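## Repainting a steel cart for the workshop: must I remove all old paint?

**Ritva Aaltonen**

Hello everybody. I bought a used steel cart from a small factory that closed in Henosari, and I want to make it ready for my ceramics room before May. The old paint is green and it is peeling on the shelves, but on the legs it holds very well. There is surface rust near the bolts, no holes.

My plan was to sand everything by hand with 200 grit, then primer, then two coats of enamel. My neighbor tells me this is too fine for rust and too much work for good paint. I work slowly and I have only the evenings, so I would like to do it one time and correctly.

I would like the result to be similar to the carts at the place where my cousin works in Drasside. 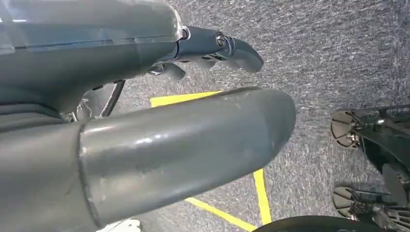
*Drasside, first photo*

My questions are these. Do I need to go to bare metal everywhere? Can I paint over the bolts, or should I take the cart apart? And how long must I wait before I put heavy things on it? One bag of my clay is heavy enough to leave a mark in soft paint, I have learned this already with a stool.

I have these things at home:

- sandpaper, 200 and 2000 grit
- one wire brush, rather old
- a can of Gavmont primer, opened last year, gray
-
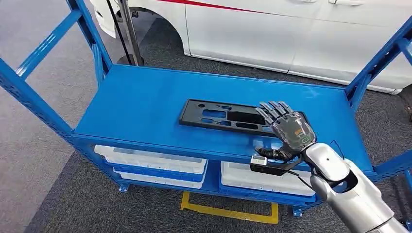
- masking tape and two small rollers

The blue I am hoping for is the strong one, not a pale blue. The top shelf should be one smooth sheet of color, with the front lip painted too.

### Answers

**Pinheiro**

No, you do not need bare metal everywhere. Where the old paint is tight, wash it with degreaser, let it dry and make it dull with sandpaper. Where it is peeling, scrape until it stops coming off, then sand the border until your finger does not feel a step.

For the rust, use the wire brush first, then 80 grit. Your 200 is good for the final sanding before primer. Leave the 2000 in the drawer, it is for polishing and the primer will not hold so well on it.

Take the shelves off if the bolts will turn. Put the bolts in a bag and paint the parts flat on two pieces of wood. If a bolt is stuck, leave it and paint over it, but then expect the paint to crack there when you open it some day.

About waiting: read the can. With my enamel the surface was dry the next day, but I waited 3 weeks before I put my vise on the shelf.

**tolvan313**

just spray it. two cans, done in one afternoon. mine is fine

**Marsh_lane**

I agree with Pinheiro about the bolts. Old primer can be used if it mixes smooth with a stick and has no lumps. Test it under a shelf, and if you can scratch it off with a fingernail after some days, buy a new can.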